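手首カメラの「見えない区間」を捨てるべきか
模倣学習データの選別基準に関する意見

オピニオン｜ロボット操作・データ品質

ロボットの手首に小型カメラを取り付け、人の操作を記録して方策の学習に用いる手法は、家庭や事務所の作業を対象とする研究において標準的な選択肢となった。収集の手順が整うにつれ、関心は量から質へ移りつつある。質を高める手段として広く採用されているのが、像のぶれた記録を自動的に取り除く前処理である。

本稿は、この前処理を既定の手順とする慣行に異を唱えるものである。画像として不鮮明な記録と、操作の記録として価値の低いものとは、区別して扱われなければならない。現在の論文や公開データの多くは両者を同一視しており、その結果、方策の評価にも無視しがたい偏りが生じていると当部門は考える。 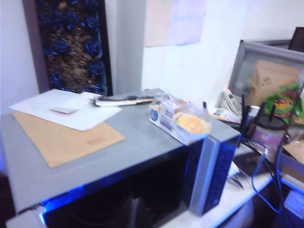
文：トレルカウ研究所 操作データ評価部門
オピニオン欄　2月掲載　本稿の見解は執筆部門のものであり、共同研究先の立場を代表しない。

電子レンジの天面に封筒や書類が載り、包装された食品が並び、操作パネルの脇にペン立てとカップが立っている。生活や業務の場で機器を扱う課題では、対象となる機器の周囲にこうした物が置かれていることを前提としなければならない。実験台の上に機器だけを据えた従来の条件では、手先の経路は扉や操作部との位置関係だけで決まる。周囲に物のある環境では、経路の選択肢が狭まり、操作者は手先の向きを細かく変えながら接近する。手首のカメラは手先とともに動くため、向きの変更はそのまま像の流れとなって現れる。

すなわち、ぶれの多寡は撮影の巧拙だけで決まるものではない。環境の複雑さと、操作者がその環境に対して行った調整の量とを、相当程度反映している。ぶれを理由に記録を除けば、整った環境における直線的な動作が相対的に多く残る。収集の段階で費用をかけて確保した環境の多様性が、前処理の段階で静かに失われるのである。

当部門がこの問題を検討する契機となったのは、操作記録の共通基盤であるRindanoの内部監査であった。Rindanoの該当区分には2,000件の操作記録が登録され、時刻情報の欠落などを除いた1,993件が利用可能と判定されている。欠落の判定に異論はない。関節角と画像の対応が取れない記録は学習に使用できず、除外の理由も明確である。

問題は次の段階にあった。一般的な鮮鋭度の指標を用い、閾値を下回る画像を一定割合以上含む記録を除外したところ、1,993件のうち445件が対象となった。全体の二割を超える数である。除外された記録の環境区分を確認すると、物の多い台所、共用の机、棚の奥など、当初の計画で重点的に収集するとした区分に集中していた。除外後のデータは画像の見本として閲覧する限り良好であったが、収集計画が掲げた構成比からは大きく外れていた。

一連の処理は公開されたコードに従って正しく実行されており、手続き上の誤りは存在しない。だからこそ、発見が遅れた。多くの研究報告は最終的な記録件数を示すものの、除外された記録がどの環境、どの課題に属していたかを示していない。査読においても、除外率が問われることはあっても、除外の分布が問われることはまれである。

次に、学習結果への影響について述べる。当部門は、除外後のデータで学習した方策と、除外前のデータで学習した方策とを、同一の条件で比較した。評価は環境を変えながら92回ずつ実施した。平均の成功率だけを見れば、両者の差は繰り返しによるばらつきの範囲にとどまった。仮にこの数値のみを報告していれば、除外は無害であり、計算量を節約できる分だけ有利であるという結論になったであろう。

失敗の内容を分類すると、様相は異なる。除外後のデータで学習した方策は、機器の正面に到達した後の姿勢修正で停滞する例が目立った。接近の途中で像が流れると速度を落とし、像が安定するまで動作を保留する。保留が長引くと、そのまま制限時間に達する。除外前のデータで学習した方策にも失敗は多かったが、その多くは把持位置のずれによるものであり、接近の途中で動作が止まる例は少なかった。

平均値が同程度であっても、失敗の種類が異なれば、必要な対策は異なる。把持位置のずれは力覚の利用や指先形状の改良によって軽減の余地がある。動作の途中で停止する性質は、学習データが覆っていない状態に方策が入り込んだことを示唆しており、機構側の工夫では補いにくい。運用の現場にとっては、後者の方が扱いの難しい失敗である。

なお、この比較には限界がある。課題は扉や引き出しを備えた機器の操作に偏っており、使用した手先も一種類であった。除外の閾値を変えれば結果も変わりうる。当部門は、ぶれた記録を残せば必ず性能が向上すると主張するものではない。除外の影響が平均成功率には現れにくく、別の観点から点検しなければ見落とされるという点を指摘するにとどめる。

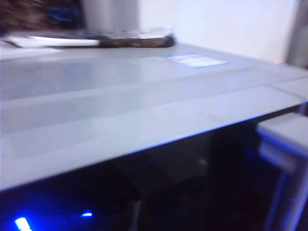
ぶれた区間を残せというのは計算資源に余裕のある組織の言い分であり、小規模な研究室では学習の不安定さを引き受けられない、との意見が本稿の草稿に対して寄せられた。同じ意見はさらに、鮮鋭度による選別は完全ではないにせよ誰が実行しても同じ結果になり、再現性の観点から擁護できると述べている。

もっともな指摘であり、二点に分けて応答したい。

第一に、計算資源についてである。不鮮明な画像を含む記録が学習を不安定にしうることは、当部門も経験している。しかし、安定性の確保には、記録の全体を捨てる以外の手段がある。該当する区間の画像の重みを下げ、関節角と手先の開閉量はそのまま残すという方法は、追加の計算をほとんど必要としない。手先の縁が機器の前縁に近づいた場面では、背景のラベルの文字が読めなくとも、面の傾きや明暗の境界といった大まかな構造は像に残りうる。文字の判読を前提とした品質基準を、操作の学習にそのまま持ち込む必然性は乏しい。

第二に、再現性についてである。同じ処理が同じ結果を返すことは、科学的な手続きの必要条件である。ただし、処理が一意に定まることと、処理の結果が収集の目的に適合することとは別の問題である。偏りのある選別が正確に再現されるならば、偏りもまた正確に再現される。鮮鋭度の指標を用いること自体は妨げないが、その結果が環境区分ごとにどう現れたかを併せて示すことが求められる。

この点で参考となるのが、共同研究先であるDrurkhamの試みである。同所では、記録を採用と除外に二分する方式を改め、区間ごとに「視覚情報として利用可能」「動作情報として利用可能」の二つの標識を独立に付与している。像が流れていても関節の情報が健全であれば、後者の標識は維持される。利用者は自らの目的に応じて区間を選び、選択の条件を論文に記載する。標識の付与には人手の確認が一部残るものの、元の記録を失わずに済む利点は大きい。

一方、Kárason方式と呼ばれる手順では、収集の際に操作者へ一定以下の速度を指示し、ぶれの発生そのものを抑える。得られる画像は鮮明であり、物体認識の検証には適している。しかし、速度を制限された操作者は、通常とは異なる経路を選ぶ傾向がある。腕を大きく迂回させ、手首の回転を避け、接触の直前で静止する。そのような動作を模倣した方策が、実際の作業に求められる速度で適切に振る舞うかどうかは、別途確かめなければならない。当部門は、速度制限下で収集した記録を通常の記録と混合する場合には、収集条件を記録単位で明示すべきであると考える。

手首カメラの利点は、対象の近くにあって、手先と対象の関係を間近に捉えるところにある。手先が動けば視野が動くという性質は、その利点と切り離せない。固定カメラの画像を前提として整備された品質指標を適用し、手首カメラの記録を劣った画像の集まりとみなすことは、計測手段の特性を評価の枠組みに反映していないことを意味する。固定カメラを併用すれば解決するとの見方もあるが、物の多い環境では腕自体が視界を遮るため、併用にも設置位置の検討が欠かせない。

以上を踏まえ、当部門はRindanoの運用規程について次の改定を提案している。

一、除外処理を行ったデータを公開する場合には、除外件数に加え、環境区分および課題区分ごとの除外率を記載する。

二、鮮鋭度による除外は記録全体を対象とせず、区間単位の標識によって行う。元の画像と関節情報は、権利上および安全上の支障がない限り保管する。

三、方策の比較においては、平均成功率とともに失敗の種類別の内訳を報告する。動作途中の停止は、独立した項目として集計する。

四、操作速度に制限を設けて収集した記録には、その旨を記録単位で付記する。

いずれも、新たな装置を必要としない。第二項に伴う保管容量の増加については、圧縮率の見直しを含めた試算を進めている。第三項の失敗分類は評価者による判断の揺れが避けられないため、複数名による判定と、一致しなかった例の公開を併せて求める予定である。

残された課題もある。事務所や家庭で得られた記録には、書類や掲示物など、内容への配慮を要する物が写り込む可能性がある。元の画像の保管を求める第二項は、この配慮と緊張関係にある。文字領域の秘匿処理を先に施し、その後に標識を付与する順序が現実的であろうが、秘匿処理が手先周辺の画素に及んだ場合の影響は十分に調べられていない。規程案の該当箇所は暫定の扱いとし、Drurkhamとの共同検証の結果を受けて改めて審議に付す。

規程案に対する意見は、Rindano運用窓口において引き続き受け付ける。除外率の分布を既に集計している研究機関には、閾値の設定と併せた情報の提供を求めたい。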